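Plokgate Forum > Manipulation > Planning and control
Topic: Grasp planner prefers the rim and ignores the handle, kitchen sim

tarn_wheel
Hello all. I am working with the Brekari planner, and my task is to pick up a bucket from a kitchen counter in simulation. The arm has a mobile base, but in this test the base stays fixed. I use the default grasp sampler and give it the full mesh of the bucket, with the wire handle included.

The sampler returned 2,456 candidates. After the collision check I have 1,683 left, and all the best ones are on the rim. I expected to see at least a few on the handle. The approach to the rim looks like this:
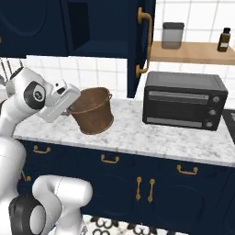 Gripper over the upper left rim of the bucket, toaster oven on the right.

My questions are two. Is it normal that the handle gets no good candidates? And does somebody use a different score for thin parts? I can post the config if it is useful.

odd_gimbal
Normal, yes. The default score is based on contact area, and a thin wire has almost no contact area. Look at the collision mesh also. Many assets come with a convex hull for collision, so for the physics your bucket may be a solid block and the handle may not exist at all.

tarn_wheel
Thank you, I checked. The body of the bucket is decomposed in several convex pieces, so it is hollow, but the handle is only in the visual mesh. So the sampler sees it and the physics does not. This explains a part of my problem.

pelmet44
I would not spend time on the handle. In this kitchen it is on the right side of the bucket, toward the oven, and your arm comes from the left. Even with a perfect collision shape you must go over the bucket and down in the gap. The rim is the correct answer and the planner found it for you.

odd_gimbal
I don't agree. If the bucket is heavy, a rim grasp from one side will tilt it the moment you lift. The planner knows nothing about this, it only scores the contact. "Found the correct answer" is too generous.

pelmet44
It is an empty bucket in the task file, no? For an empty one the tilt is small. I run rim grasps in Warkier all the time and the success rate is fine.

tarn_wheel
It is empty for now, but later I want to put a load inside, so both comments are useful for me.

There is a second problem, maybe more serious. When I ask for a retreat after the approach, the planner sometimes chooses a path where the whole arm goes up, and the wrist finishes close under the upper cabinets. The path is valid by the collision checker. My padding is set to zero and I suspect this is the reason, but when I increase it the planning fails from many start poses.
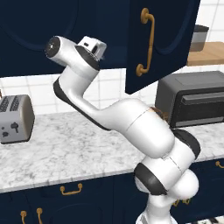 The cabinet door is also a difficulty. It is an articulated object, and I am not sure that the planning scene receives its current joint angle. If it keeps the closed pose from the loading, then the planner thinks there is free space in the place of the open door. In Bitar there was a service for updating this, but in Brekari I did not find it.

odd_gimbal
There is one, but it is off by default. Look for the scene sync option in the world section of the config. It must be set before the robot is loaded – after that it is silently ignored. I lost a full evening on it in November.

For the padding, do it per link. Put some on the wrist and the forearm, and keep the base and the lower joint at zero. Your failures probably come from the lower links, which are close to the cabinets already at the start.

pelmet44
Agree with the sync, but not with the padding. Padding hides a bad cost function. Add a clearance term to the trajectory cost and the arm will stay low by itself when it has the choice.

odd_gimbal
A cost is a preference. If the optimizer is stuck in a bad local minimum it will still pass near the cabinet. I want a hard limit there.

tarn_wheel
I tried the sync option and the per-link padding, same seed as before. With the door angle updated, the collision check leaves 1,708 candidates. I did not expect the number to go up, so maybe the old scene had the door in a wrong pose in the other direction. I will draw the planning scene over the render and compare.

The high retreat is still there in a few runs, but with more distance to the cabinets. Next I will test the clearance term of pelmet44 together with the padding. I do not see why I must choose only one.

pelmet44
Fair. Start with a low weight on it, or the planning time gets ugly. And please post the config, I want to see your sampler settings.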